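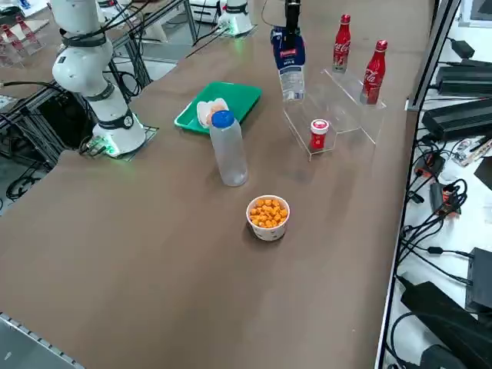 Milk carton held over the table, green tray in the middle.

December, the night of the wind

I start to write at 5 in the morning and the gutters are still talking. The forecast said the storm would be gone by midnight, but it sat down over Clistden and did not want to leave. They named it Dretska. I don't like when storms have names, it makes me think about them as visitors.
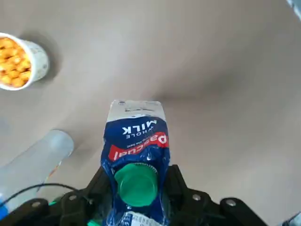 Posted by Thảo Khương in Weather Diary

I will write everything in order, as I did with the dry summer.

Yesterday the morning was too warm for December. I hung two shirts outside and felt clever. By lunch the sky over the river had the color of old pans, and the birds on the Candero bridge all sat facing the same direction. My neighbor Nghĩa Ung was already carrying his flower pots inside. He asked me if I had cleaned the drain in front of our building, and I said yes, which was true only for the half on my side. So I put on boots and cleaned the other half also.

The rain came a little after three. At first it was nice rain, straight and quiet. Then the wind turned to the east and it was like someone was throwing rice at the window, handful after handful. The radio said the low part of the Candero road was closed and people should not try to drive through the water. Of course one car tried. I could see its lights from the kitchen, not moving, and later a tractor came and pulled it backward up the hill.

Ánh was at her piano lesson on the far side of the bridge, and her father walked to bring her home, because the bus had stopped running. They came back with trousers wet to the knee. I gave them tea. Ánh told me that the manhole cover near the Chu bakery was jumping up and down "like the lid on a soup," and she made the sound also. I have been hearing that sound in my head all night.

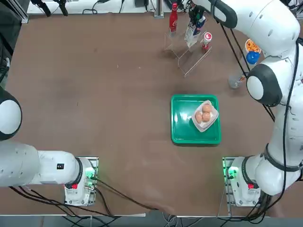

The power went off when I was cutting onions. I finished them with the flashlight standing in a glass. Toàn Kiều telephoned from the valley to ask how high the water was with us, and I said it was on the second step of the river stairs. With him it was in the yard already. He had put the chickens in the bathroom. I asked if they were angry and he held the telephone so I could hear that they were.

After that I tried to sleep but it was not possible. The wind has a special voice in this building, it goes in under the roof on the north side and comes out somewhere near my bed. I got up and looked at the rain gauge with the flashlight through the window. It was at the last line, 100 millimeters, and above this it can't measure, so I will never know the real number. For me this is a small sorrow. I should have emptied it before dinner and written down the first part.

I remember the flood in my first year in this town, when I did not know the word "sandbag" and stood in a line passing them from hand to hand for two hours before I asked. Châu Thân was next to me in that line. She laughed so much that she dropped one on her foot – and now we go together to the market.

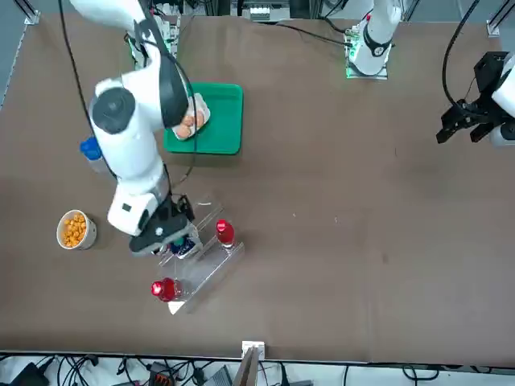

White arm and black gripper over the clear rack.

Now there is a little gray light. The wind is more to the west and the rain is thin. From the window I see one branch of the big linden across the path, some roof tiles in the grass, and the blue tarp from the building site hanging on the school fence. The river is brown and fast, but I believe it is one step lower than last night. I will go and check when I can see my feet.

To do today: call Toàn. Buy candles, the thick kind. Ask about the tile over the staircase, there is a drip. Empty the gauge and write "more than" in the notebook.

The power is still off, so I am making coffee on the camping stove on the balcony, with my coat on over the pajamas. Nghĩa is on his balcony doing the same. We waved.

5 shares | 2 comments

© Thảo Khương – Contact – Back to top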